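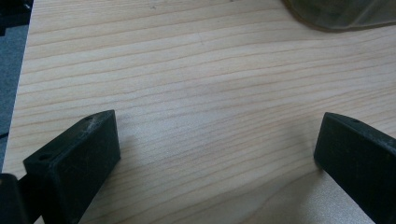
Verside 数据集可以用来做什么？

用于研究双手持握夹爪在桌面上整理小件物品的动作，也可供自制同类夹爪的工坊核对装配与标定流程。

阅读时间：16 分钟

Verside 数据卡与 Mekon 夹爪装配说明

一、概述

Verside 是一套桌面整理动作数据，由操作者双手各持一只 Mekon 夹爪录制。Mekon 是在 Uker 共享工坊内自行设计、打印和装配的手持夹爪，不含电机，开合由操作者手部带动。数据集与夹爪图纸在同一仓库中发布，本文件同时承担数据卡和装配说明两项用途，适用于 2023年7月18日 发布的版本。

本仓库面向以下读者：希望在家庭或共享工坊条件下复现该夹爪的制作者；需要小规模双手操作数据进行方法验证的研究者；负责管理共享设备并需评估占用场地和时间的工坊管理人员。

本版共收录 900 条片段，每条片段对应一次完整的任务执行，从双手离开起始位开始，至双手回到起始位为止。录制中途放弃的片段未删除，单独存放于 aborted 目录，不计入上述数目。

二、仓库目录

hardware 目录存放打印文件、装配图和紧固件清单。
calibration 目录存放标定脚本及历次标定结果。
episodes 目录存放正式片段，按录制场次分文件夹。
aborted 目录存放中途放弃的片段。
notes 目录存放场次记录，由当次操作者填写，保留原文，不作润色。

文件夹命名采用场次编号，不含操作者姓名。场次编号与操作者的对应关系由工坊保存，不随仓库发布。

三、夹爪结构与装配

夹爪由握持主体、连接臂和指块三部分组成。指块为黑色方块状打印件，顶面留有圆孔，供螺钉固定使用。左右两侧指块形状一致，安装时内侧平面相对，闭合后两平面应整体贴合。

打印要求如下。指块应以内侧平面朝下的方向打印，以保证贴合面平整。连接臂应平放打印，不得竖立，竖立打印的连接臂在反复受力后容易沿层间断裂。打印完成后清除孔内残料，再行试装；如螺钉需要用力方可旋入，应先扩孔，不得强行拧紧。

装配顺序为：先将连接臂装入握持主体，确认转动顺畅；再安装指块，螺钉暂不拧紧；将夹爪闭合，用手压住两侧指块使其对齐；最后交替拧紧各螺钉。闭合状态下，两指块贴合面之间的缝隙任何一处均不得超过 3 毫米。超过者应拆下重装，不得以垫片补偿。

指块表面在使用中会积灰并出现划痕。轻微划痕不影响使用。贴合面一旦出现凹坑或缺角，应更换整只指块，并在 notes 目录中登记更换的场次，以便使用者判断前后数据是否可以合并。
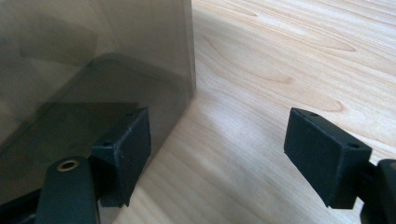 Vasanthi Mathew 在审阅初稿时提出，指块采用硬质打印件而不加软垫，抓取光滑物体时容易打滑，建议在下一版中增加可更换的软质贴面，并将新旧两种指块录得的数据分开发布。该意见已列入修订计划。本版数据全部使用不加软垫的指块录制，使用者如需比较不同贴面，请勿将后续版本的数据直接并入本版。

四、任务与物品

任务统一在浅色木质桌面上进行。桌面物品为日常小件，包括带提扣的半透明棕色塑料收纳盒、与之配套的白色盒盖、橙色毛绒南瓜和蓝色玩具车。物品均从工坊成员处征集，未使用专门定制的测试件。

基本任务为将散放的玩具移入收纳盒。扩展任务为装入玩具后盖上盒盖。任务说明以书面形式置于操作者手边，措辞固定，录制期间不作口头补充。操作者可自行决定先取哪件物品、使用哪只手，但不得用手指直接接触物品，一切移动均须通过夹爪完成。

物品的起始位置由前一位操作者随意摆放，未使用随机数表。此种做法会使位置分布偏向桌面中部和靠近操作者的一侧，使用者在评估泛化能力时应予考虑。毛绒玩具与硬质玩具的受力表现差异明显，前者允许较大的夹持误差，后者在指块未对齐时容易转动或滑脱。两类物品在标签中以 soft 和 rigid 区分。

半透明容器是本数据集中较难处理的对象。盒壁会透出下方的木纹，也会反射夹爪，深度估计在盒壁附近不可靠。我们未对此作任何修补，原始数据按录制所得提供。以盒壁位置为监督信号的方法，应先行人工核对一部分片段。

五、录制流程

每场录制由操作者与记录者共 2 人完成。操作者持夹爪，记录者负责启动、停止及填写场次记录。流程如下：

检查桌面，移走与任务无关的物品。
检查夹爪线缆，确认其垂于桌边外侧，双手移动时不会牵扯物品。
运行标定脚本，结果未通过时不得开始录制。
操作者将双手置于起始位，记录者发出口令后开始。
任务结束后双手回到起始位，记录者停止录制并登记结果。

每录满 16 条片段应休息一次，并重新运行标定脚本。该规定来自早期试录的经验：操作者疲劳后握持姿势会逐渐改变，连接臂与握持主体之间的间隙也可能在连续使用后变大。未按此规定休息的场次已在 notes 目录中注明。

结果登记分为完成、部分完成和放弃三类。部分完成指至少一件物品已放入收纳盒而任务未全部完成。判定由记录者当场作出，事后不再修改；如操作者有不同意见，另行写入备注栏。

六、标定

标定以夹爪上的白色标记件为参照。标记件应安装牢固，表面保持清洁，不得加贴胶带或书写编号。标定时操作者将夹爪依次置于桌面各角上方，保持静止，待脚本提示后再移动。

左右夹爪须分别标定，不得以一侧结果代替另一侧。两只夹爪虽按同一图纸制作，打印收缩和螺钉松紧仍会造成差异。标定文件名中以 left 和 right 区分，读取时如左右对调，轨迹不会报错，但双手相对位置将出现系统性偏差。此类错误在早期用户反馈中较为常见，请在首次载入数据后先行绘制轨迹检查。

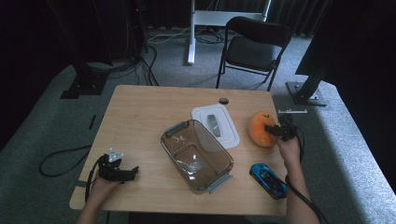
Uker 共享工坊　自动化制作组

七、场地与共用设备管理

录制场地为铺有地毯的室内区域，配有深色窗帘。支架、线缆和座椅在非录制时段可供其他成员使用，使用后应恢复原位。移动支架底座前须先确认附近地面线缆未被压住。线缆不得跨越通往出口的通道。

打印机使用须提前登记。整套夹爪的打印占用时间较长，申请人应在登记表中写明件号，以便他人安排同色耗材的打印任务。剩余耗材归还公用架，开封后的耗材应放入干燥箱。

夹爪本体属工坊共有物，不得带离。图纸可自由下载，成员在家中自行打印和装配不受限制，但自制夹爪录得的数据须经本组核对标定结果后方可并入 Verside。核对由 Beryl Rudd 负责，提交时请附标定文件、装配后的缝隙测量记录以及所用耗材的说明。

八、已知问题

部分片段开头存在短暂静止，系操作者等待口令所致，未予裁剪。
双手交叉时，标记件可能互相遮挡，对应时段的位姿以空值表示，未作插值。
早期场次使用的连接臂为旧版图纸，转轴位置与现行版本不同，相关场次在元数据中标为 arm_old。
盖盒盖任务的放弃比例高于其他任务，主要原因是盒盖边缘较薄，平放于桌面时指块难以插入其下方。
操作者均为工坊成员，对夹爪较为熟悉，数据不反映初次使用者的表现。

九、适用范围与限制

本数据集适用于双手桌面操作的模仿学习、轨迹分割和夹持状态识别等研究。不适用于评估夹持力，夹爪上未安装力传感器，元数据中亦无可供换算的量。不建议据此推断任何操作者的身体特征或个人习惯。

数据中可能出现操作者的手部和前臂。所有操作者在录制前均已签署同意书，并可随时要求撤回本人片段。撤回后的片段将从下一版本中移除，编号不再重复使用，因此片段编号不连续属正常情况。

图纸可用于制作、修改和再发布，须注明来源。数据仅限研究和教学使用。Thorlacius 支架的改装图纸由其制作者另行发布，不在本仓库许可范围之内，使用前请查阅其随附条款。

十、维护与修订

本仓库由自动化制作组维护。问题报告请写明场次编号、片段编号和所用脚本版本，仅附截图而无编号的报告无法处理。涉及夹爪断裂或螺钉脱落的报告优先处理，收到后相关图纸将暂停下载，直至复核完毕。

下一次修订定于十月，内容为软质贴面的图纸、旧版连接臂场次的重新标注，以及 calibration 目录的整理。修订期间本版文件保持可下载，校验值不变。

引用本数据集时，请写明 Verside、Uker 共享工坊自动化制作组及发布日期。单独引用夹爪设计时，请写明 Mekon 及所用图纸的件号。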